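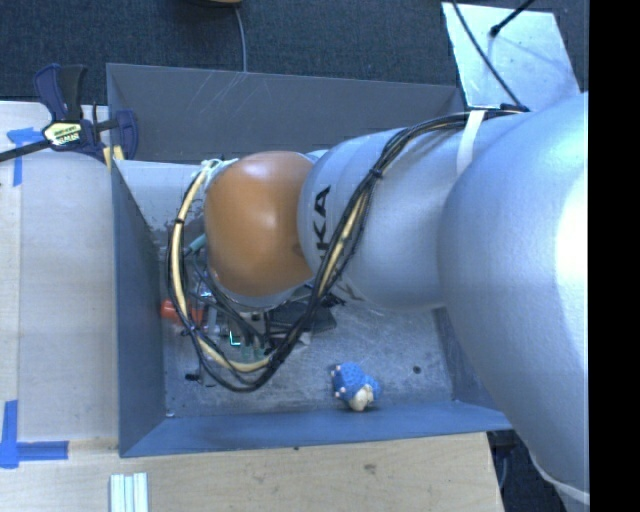

Figure 2. Orange-brown, silver and grey-blue surfaces, with a tan-yellow hose among black wires.

4.2 Two-part colour names

The richest part of the Molthorpe survey was the set of names that join two colours together. We collected 3,811 answers from 279 people, and the joined names turned up in every age group, in both towns and for every kind of object. Speakers clearly enjoy making them. Grey-blue, orange-brown and tan-yellow (all three can be matched to surfaces in Figure 2) were used with great ease, and many people gave them faster than they gave a single word such as "rust" or "slate".

Order matters a great deal. Speakers in Molthorpe put the main colour last, so that a grey-blue door is first of all a blue one. In Drirkholm the habit is much weaker, and the same person might say "grey-blue" and "blue-grey" of one paint card within a few minutes. This is a lovely result, as it suggests that the rule given by Tehrani for written English holds only in part once people are talking freely.

Shine is a separate matter. "Silver" was hardly ever joined to another colour, and "gold" behaved in the same way. Of the 40 paint cards, the 2 with a metallic finish drew the shortest answers of all. We return to them in section 5, where the Sterkevlow recordings let us compare cards with cloth and glazed tiles.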